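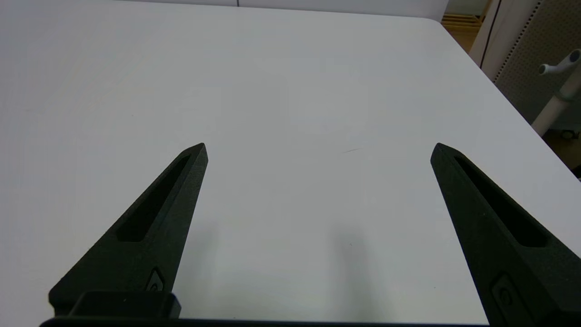 Figure 1. White tabletop, matte surface.

Table Layout for a Brush and Bowl Station
Project report, Workplace Design
Mattes Haberkorn, Saeed Kermani

1. Task

The task was to lay out a small standing work area for brushing out and cleaning brushes. The station holds two items: a long-handled brush and a bowl for loose hair. The report covers the height of the table, the position of both items, the surface, and the wall at the back. Lighting was left as it was. The draft went through two rounds of comments in September.

2. Requirements

The station had to meet the following points.

R1: The brush can be picked up by the handle without moving the bowl.
R2: The bowl can be reached with the other hand while the brush is held.
R3: Hair that misses the bowl can be seen and wiped off.
R4: The front of the table stays clear for work.
R5: Both items can be put back in the same place by a person who did not set up the table.

R5 was added after the first round. In the first version the places for the brush and the bowl were agreed on verbally, and by the end of a session the two items had usually drifted toward the middle of the table.

3. Table and surface

The top is white and matte. A glossy top was considered and dropped, as reflections from the ceiling lights make fine hair harder to find. Dark hair shows well on white. Light hair shows poorly, and a light bowl does not stand out much from the table either. A gray top would be a compromise, but it was outside the budget.

Working height was set to 936 mm above the floor. This is on the high side for fine work with the hands and suits a standing user of average height. Free floor space in front of the table is 1,000 mm, measured from the front edge. A shorter distance was tried and made it hard to step back with the bowl in hand.

The back of the table meets a panel wall, and a further panel closes the left side at an angle. The corner keeps items from being pushed off the table at the back left, so this was the first place tested for storage.

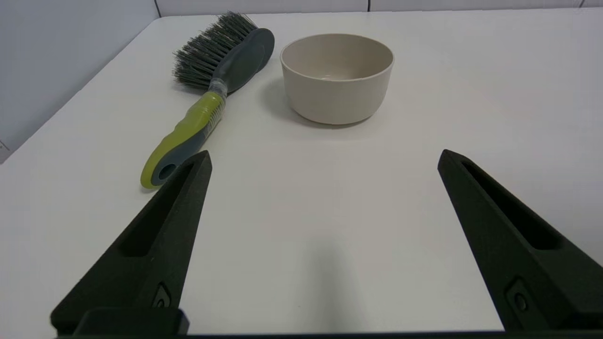
Ekaette Nwachukwu wrote in her comments on the draft that a bowl kept at the back is the wrong choice for short users, who have to lean over the work area each time they drop hair into it. She would put the bowl within forearm reach and leave the brush wherever it fits, because the brush is picked up once and the bowl is used again and again.

We accepted the point. The back position was kept in the comparison as Layout A, and a second position farther forward was added as Layout B.

4. Layouts compared

Layout A: brush and bowl both toward the back of the table, brush on the left. The front is completely free. Reach is long.

Layout B: brush and bowl both on the left and toward the front, bowl directly to the right of the brush head. Reach is short. The free area moves to the right half of the table.

Both layouts were tested by 13 people. Each person picked up the brush, pulled hair from the bristles, dropped it into the bowl, and put the brush back. The cycle was repeated four times per layout. We noted whether the bowl was touched by accident and whether the brush was returned within a hand's width of its starting place.

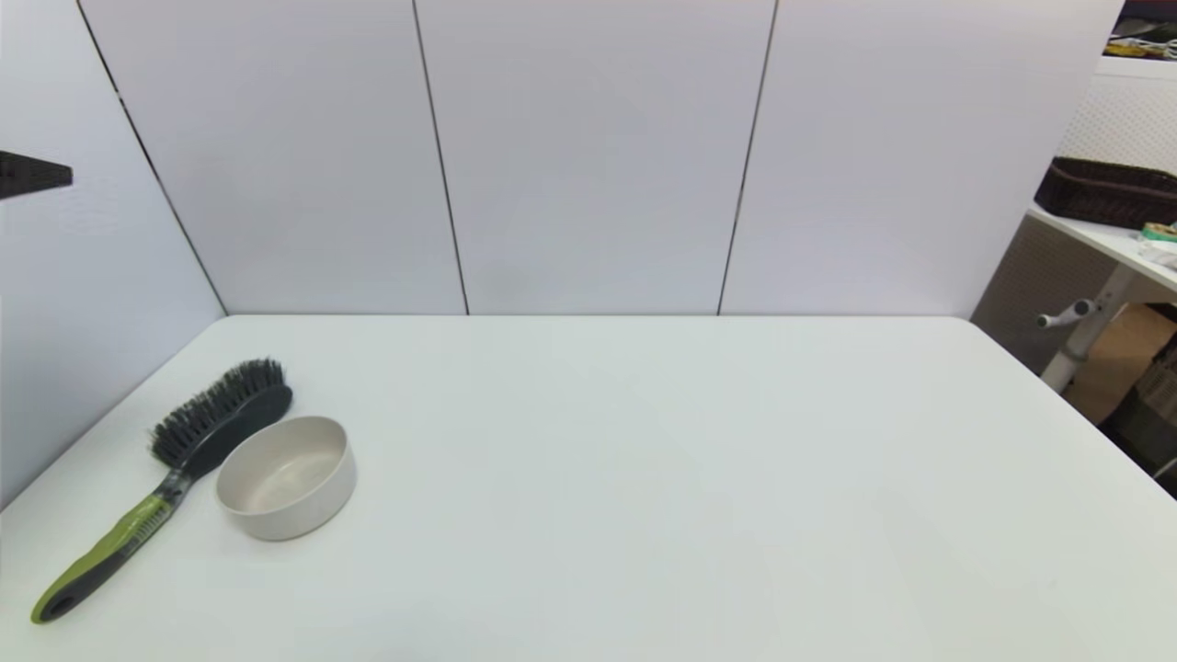 Accidental contact was the main weakness of Layout B. With the brush head close to the bowl, the bristles tend to catch the rim when the handle is lifted first. The bowl did not tip in any test, since its walls are thick and the base is flat, but it was pushed to the side. A gap as wide as the brush head solved this in the repeat test. In Layout A there was less contact, and more hair landed on the table between the user and the bowl.

Left-handed users had no problem with the brush in either layout. They did cross their arms to reach the bowl, and two of them asked for a mirrored setup. Requirement R2 is therefore only partly met for this group.

5. Marking the places

Tape marks on the tabletop were rejected because hair sticks to the edges of the tape. The return position has to be read from something that is already there. The panel wall is useful for this purpose: its thin dark seams run down to the back edge of the table and divide it into sections that can be named in a written instruction. In the view in

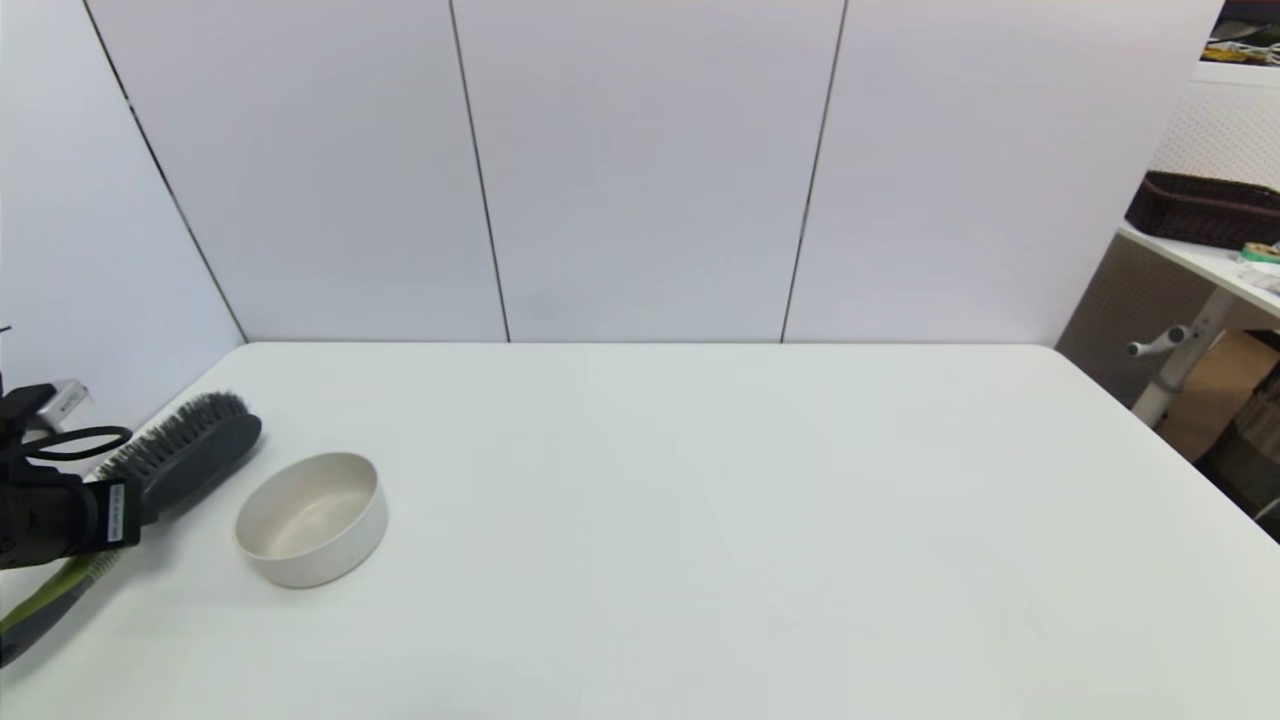 Naming the sections from left to right gave an instruction short enough to print on one card. Saeed Kermani wrote the first wording, which referred only to the table edges and was misread by several people. The second wording uses the wall. Three seams separate the four panels, and the bowl can be described as standing to the right of the brush, on the left side of the table. With the card in place, the bowl was put back correctly more often than the brush, whose angle the card does not define.

6. Result

Layout B with the wider gap is recommended. R1, R3 and R4 are met for dark hair, R2 for right-handed users, and R5 for the bowl. A second card for the mirrored setup has been drafted and still has to be tested.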